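작업실 팁 모음 - 손에 쥐는 그리퍼, 여럿이 쓸 때 지킬 것들

바쁜 와중에 적는다. 맞춤법은 나중에. 지난번 글에 댓글로 "집게 쓰는 규칙 좀 정리해달라"는 분들이 계셔서 우리 작업실 벽에 붙여둔 종이를 옮기고 살을 좀 붙였음. 로봇팔 본체 얘기는 거의 없고, 사람이 손에 쥐고 동작 기록하는 그리퍼 얘기 위주.

시작 전

손부터 씻고 말린다. 핸드크림 금지. 핑거에 기름 묻으면 컵이 미끄러지고, 그날 기록은 전부 이상해진다.

반지, 팔찌, 긴 목걸이 빼기. 소매는 걷거나 고무줄로 고정. 후드 끈도 안으로 넣을 것.

핑거를 끝까지 벌렸다 오므리기 4번. 걸리는 느낌 나면 쓰지 말고 빨간 통에. 힘으로 누르지 마세요 제발. 작년에 Dreslow 핑거 그렇게 부러뜨렸음.

렌즈는 마른 극세사로만. 입김 불고 티셔츠로 닦는 거 다 보인다.

나사 확인. 손으로 돌려서 돌아가면 풀린 거다. 육각렌치는 서랍 맨 위 칸, 쓰고 제자리.

마커 카드

휘면 버린다. 테이프로 펴서 다시 쓰지 않기. 새로 뽑을 때 인쇄 배율 100% 꼭 확인, "용지에 맞춤" 체크돼 있으면 크기가 틀어져서 하루치가 날아감 (경험담).

코팅지는 번들거려서 비추. 무광 두꺼운 종이가 낫다. 카드에 김치국물 튀면 닦지 말고 그냥 새로 뽑기.

기록 시작하면 카드 건드리지 말 것. 옮겼으면 처음부터 다시. 조금 옮긴 것도 옮긴 거임.

주방 물건 잡을 때

유리컵, 사기그릇은 빈 것으로 먼저 연습. 물 담는 건 그 다음. 뜨거운 물은 아예 안 됨.

칼은 금지. 가위도 금지. 연습용은 플라스틱 버터나이프까지만 허용. 여기서 예외 만들기 시작하면 끝이 없어서 그냥 안 된다고 써붙였다.

가스불, 인덕션 켜놓고 하는 작업 안 함. 냄비 옮기기는 식은 냄비로.

음식은 진짜 음식 대신 말린 콩이나 쌀. 콩은 통에 담아두고 재사용하는데 이건 먹는 콩이랑 섞이지 않게 라벨 크게. 한번 밥에 들어갔음.

사람 많은 날

자리 간격은 팔 뻗어서 안 닿게. 벽 쪽 자리는 모서리에 팔꿈치 부딪히니까 벽에서 한 발 떨어져서.

통로에 의자 빼놓지 않기. 가방은 책상 밑. 케이블은 바닥에 늘어뜨리지 말고 책상 뒤로 넘길것.

한 사람이 그리퍼 들고 있으면 옆사람은 말 걸기 전에 끝날 때까지 기다린다. 급하면 "멈춰" 한마디. 이 말 들리면 이유 묻지 말고 내려놓는다. 나중에 따지면 됨.

기록에 얼굴 들어가는 거 싫은 사람 있으면 먼저 말하기. 그리고 싫다고 안 해도 밖으로 내보내는 파일은 얼굴 다 가린다. 화면이나 종이에 적힌 개인 정보도 마찬가지로 가림.

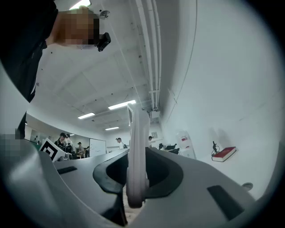 교대는 3명 한 조가 편하다. 잡는 사람, 물건 제자리에 놓는 사람, 적는 사람. 손목 뻐근하면 바로 바꾸기. 참고 하면 뒤로 갈수록 동작이 엉성해져서 쓸 게 없다.

실패한 것도 지우지 말 것. 떨어뜨렸으면 "떨어뜨림"이라고 적고 남긴다. Hagos Admasu 씨가 예전에 실패분만 따로 모아보자고 해서 했는데 이게 제일 쓸모 있었음.

파일 이름은 날짜-자리번호-물건 순. "최종", "진짜최종" 쓰면 커피 사기. 1786번 파일 이름이 "ㅁㄴㅇㄹ"인 거 누군지 알고 있습니다.

끝나고

핑거는 미지근한 물에 주방세제 한 방울, 부드러운 칫솔. 본체는 물 금지, 살짝 적신 천으로만. 알콜은 핑거 고무를 굳게 만들 수 있으니 우리는 안 쓴다. 다른 재질이면 설명서 보세요.

배터리는 빼서 보관. 충전은 사람 있을 때만, 밤새 꽂아두기 안됨. 부풀었으면 충전도 하지 말고 따로 빼두고 바로 알릴 것.

걸이에 걸 때 핑거가 아래로 눌리지 않게. Cultik 거치대는 목이 짧아서 수건 한 장 접어 받치면 딱 맞다. Mondex는 그냥 걸어도 됨. Bustamante는 아직 안 써봐서 모르겠고.

점검표는 8칸 다 채워야 퇴근. 빈칸 있으면 다음 사람이 처음부터 다시 봐야 한다.

빨간 통에 넣을 땐 쪽지 같이. "고장" 두 글자만 쓰지 말고 언제 어떻게 됐는지. "벌릴 때 오른쪽만 늦음" 이 정도면 충분.

마지막 수정 29/05/2021. 배터리 부분은 새 충전기 오면 다시 고칠 예정이고, 빠진 거 있으면 댓글로 남겨주세요.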